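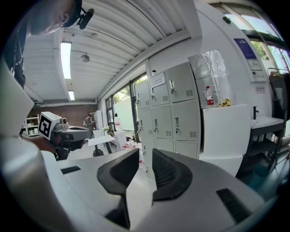

Notes after two months of use

I bought the Hegyi stool in June, after my old office chair broke at the gas spring. I work standing for most of the day and I wanted something to lean on and sometimes to sit properly. The shop in Okotside had 2 models of this kind, the Hegyi and the Fandulberg. My colleague Masaru Yagi has the Fandulberg and likes it, but for me the seat is too narrow.

The assembly is simple. There are five legs to push into the base, then the column, then the seat with its screws. The instruction sheet is only drawings and one of them shows the washer on the wrong side, so please look at the screw before you tighten it. The key in the box is soft. I used my own.

The seat is firm. In the first week I thought it was too firm and I wanted to return it, but after some days my back was less tired in the evening. The cover is easy to clean with a damp cloth. The height lever is placed on the right and it is a little stiff, so I must stand up fully to move it. Catriona Morrison, who is left-handed, tried it and did not like this at all.
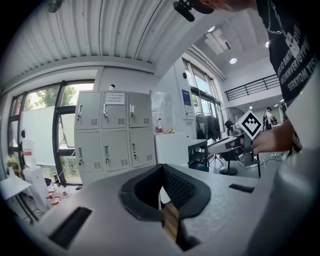
Workshop, 24th August

On a smooth floor the stool moves very well, maybe too well. I ordered the set of harder wheels from Zaseston, which fit without any change. On carpet the original wheels are better. One more weak point is the foot ring. It becomes loose every second week and I have to turn the knob again.

I paid 464 with delivery. It is a lot of money for a stool, and for this price I expected a better foot ring. I would still buy it again for standing work. If you sit the whole day, take a real chair with a back.

My rating: 4 stars from 5.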